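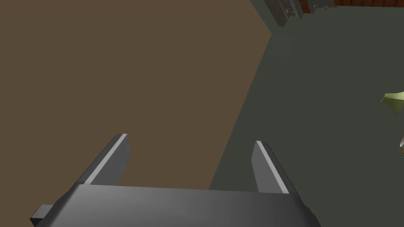

Computer render: gripper, seen from above and behind

The Latilent open day in March was my first time inside a puzzle game studio. They have the upper floor of an old shoe warehouse in Nirkside, ten minutes on foot from the train station. Doors opened at 11 a.m. and the line was already down the stairs. They let in 400 people over the day, in groups of 20, and my group got in just before noon.

The first stop was the level room. Cumia, their tile-matching game, has 1,327 levels now, and every one was laid out by hand by a team of three. Yuzhen Xie, the lead level designer, ran this part. She opened level 548 in the editor and showed us the first draft next to the version that shipped. The draft had two extra rows and a locked tile in the corner. Testers kept running out of moves with that tile still locked, so it went.

Someone asked if levels are made harder on purpose to sell hints. She said the game has no paid hints and moved on to the next question.
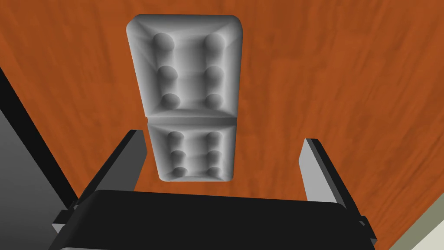
Domino shape over wood grain, computer render

After that we got 40 minutes in the play area with Tang, the new one. It's a block-sliding game on a hex grid. You clear a color by joining it edge to edge, and the board tips after each clear, so everything you set up shifts over one space. I got to the ninth board. The tipping is good, but the colors need work - the green and the teal are too close, and I wasn't the only one at my table to mix them up. There's a pattern mode in the settings, which helps.

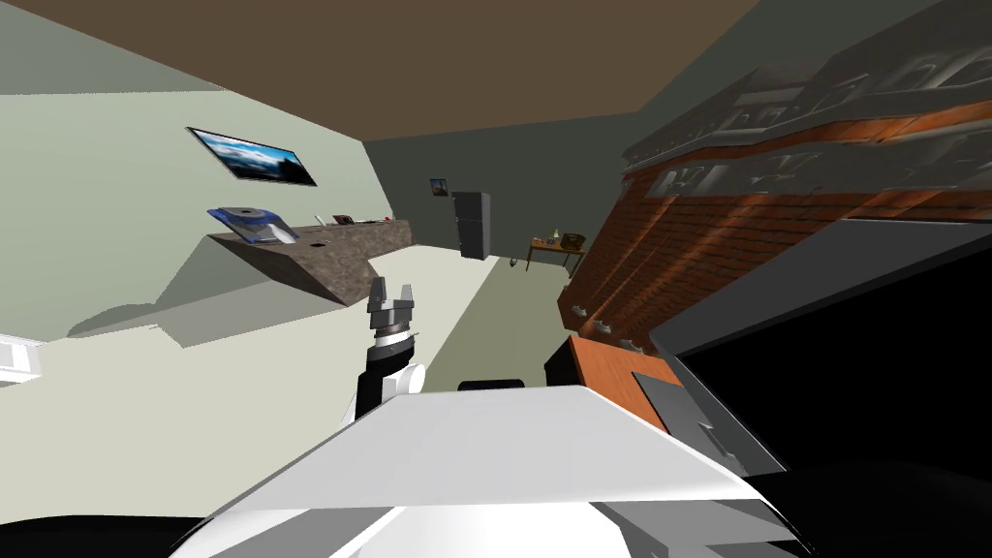
Sound was the last room and the shortest stop. The clicks in Cumia are recordings of mahjong tiles, bathroom tiles and one old light switch. There are 4,000 clips in the library and most have never been used. We got to pick a clip for a test level, and our group chose a cork.

Coffee was free, sandwiches were not. The elevator was out, so anyone who can't do stairs should call ahead next year. Tickets were five dollars, and you get a code for Tang when it comes out. They didn't have a release date yet.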